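**Vurkier countertop station organizer, four-compartment**

Sold by Weltard Supply. Ships from the Morutdale warehouse.

The Vurkier is a tabletop organizer for coffee points, break rooms and meeting rooms. The body is clear acrylic, so stock levels can be read from a standing position without lifting anything. Four compartments are arranged two over two. The top panel is opaque white and forms a flat shelf.

It replaces the older Daneshvar unit, discontinued in July. Anyone reordering for a site that already has Daneshvar units should note that the two do not stack on each other; the feet are spaced differently. 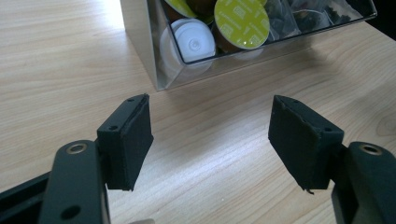

## Filling

Load the compartments by item size. Capsules and tea bags are the usual contents and can share a unit, provided the tea bags go in last. Pyramid bags of the type kept in the clear box on the blond tabletop hold their shape under their own weight but will flatten if capsules are dropped on top of them. Individually wrapped bags are less sensitive. Fill to about a finger's width below the upper edge of the compartment. Overfilled compartments are the most common cause of items catching when a hand is withdrawn.

Stick packets (sugar, creamer, instant coffee) should be laid in one direction. A mixed load of sticks and loose capsules settles unevenly and is slower to restock.

Short stirrers may be laid flat. Stirrers longer than the compartment is deep should be kept in a separate cup.

## Placement

Set the unit on a level, dry surface with the open side facing the user. Leave clearance in front for a hand to enter the lower compartments at a shallow angle. On narrow counters, users tend to reach over the top panel, and the upper compartments then empty well before the lower ones.

Smooth tabletops, both solid wood and laminate, are suitable. The unit is supplied with adhesive feet, unattached. Fit the feet before first use on any glossy surface. Textured stone and tile are not recommended unless a mat is placed under the full footprint.

Do not place the unit within reach of steam from a kettle or coffee machine. Acrylic tolerates warm air but will haze with repeated exposure, and paper tea envelopes take up moisture quickly.

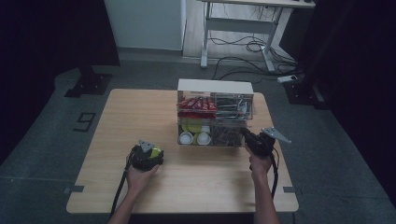 Where two units are used side by side, keep a gap between them for cleaning. Units pushed flush together trap crumbs and spilled sugar along the seam.

## Other contents

The organizer is not restricted to drinks supplies. Workshops order it for small hardware and classrooms for craft materials. Two limits apply:

- Metal parts with sharp ends will scratch the compartment floor. Line the compartment with felt or thin card.
- Food items and hardware should not be kept in the same unit, even in separate compartments. Fine metal dust moves between compartments when the unit is carried.

Liquids, adhesives and solvents must not be stored in it.

## Cleaning

Empty all compartments. Wash by hand in lukewarm water with a mild dish soap and dry with a soft cloth. Do not use glass cleaner containing ammonia, alcohol wipes or abrasive pads. Alcohol causes fine cracking along the bonded edges, and this is not covered by the warranty. The unit is not dishwasher safe.

Light scratches can be reduced with a plastic polish. Test on the rear wall first.

## Moving a loaded unit

Lift from the base with both hands. The top panel is not a handle. For distances longer than the next table, empty the upper compartments first.

## Ordering

| Item | Detail |
|---|---|
| Compartments | 4 |
| Body | Clear acrylic |
| Top panel | White, opaque |
| Feet | Adhesive, supplied unattached |
| Carton quantity | 8 units |
| Assembly | None, apart from feet |

Single units are available from stock. Full cartons leave Morutdale on Thursday if the order is received by noon the day before. Lead time for orders above 500 units is nine working days. Orders above 1,000 units are quoted individually; contact Shahla Nazari in trade sales and include the delivery address with the request.

Replacement feet are sold in packs sufficient for two units. Replacement top panels are not stocked. Contents are not included.

## Returns

Unused units may be returned in original packaging with the protective film in place. Units with the film removed are treated as used. Report transit damage with the carton label number before discarding the packaging.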